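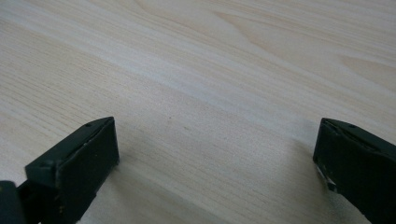
Drirley Walking Group: minutes of the meeting held on 13/01/2026

Catríona Daly took the chair and welcomed everybody warmly, with a special hello to the newer faces who had braved the hill in such a wind. Apologies were read out and the last minutes were agreed, once the spelling of Plerken had been put right in both places where it had gone astray.

1. Matters arising
The stile at the bottom of Harb Lane has been mended and very handsome it is too, according to those who have been over it. The farmer has been sent a card. The gate beyond it still drops on its hinge and has to be lifted with both hands, so walk leaders are asked to see that the last person through closes it properly.

2. Money
The balance stands at £1,839, which includes the proceeds of the autumn quiz. There was a good long talk about whether to put some of it towards new waymarkers or keep it all back for the summer trip. It was agreed to ask for a price on the waymarkers before going any further, and to come back to the question next time.

3. The June weekend at Vekow
Catríona has had a kind letter from the hostel, which can take 31 of us if a few people don't mind bunks. So far 30 have put their names down, so anyone still dithering should please stop dithering! The coach will leave from the chapel car park as it did last year. It was asked whether we might stop for tea on the way, and the feeling of the room was very strongly that we might.
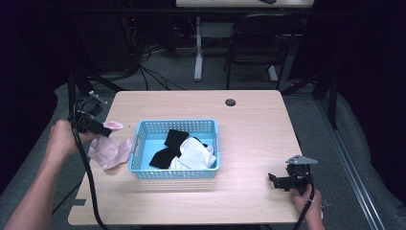 2 min read

4. Feet, boots and blisters
This item was put down for five minutes and took a good deal longer, but it was a lovely discussion and several people said they were glad of it. After the long walk over to Plerken there were a number of sore heels, and members shared what works for them. Opinion was divided on thin liners under a thick pair, with strong views on both sides of the room. All agreed that a dry spare pair in the rucksack is worth the space, and that new boots should be worn round the house before they are asked to climb anything. A short note on all this will go in the next newsletter.

5. Spring programme
The list of walks was gone through and only the Harb circular still wants a leader. It is 6 miles and mostly flat, apart from the bit everybody remembers. Offers to Catríona, please, by phone or over the garden wall.

6. Any other business
A pair of brown gloves was left behind after the carol walk and is on the shelf by the door. Thanks were given for the ginger cake, and the recipe was requested.

The date of the next meeting will be sent round with the newsletter.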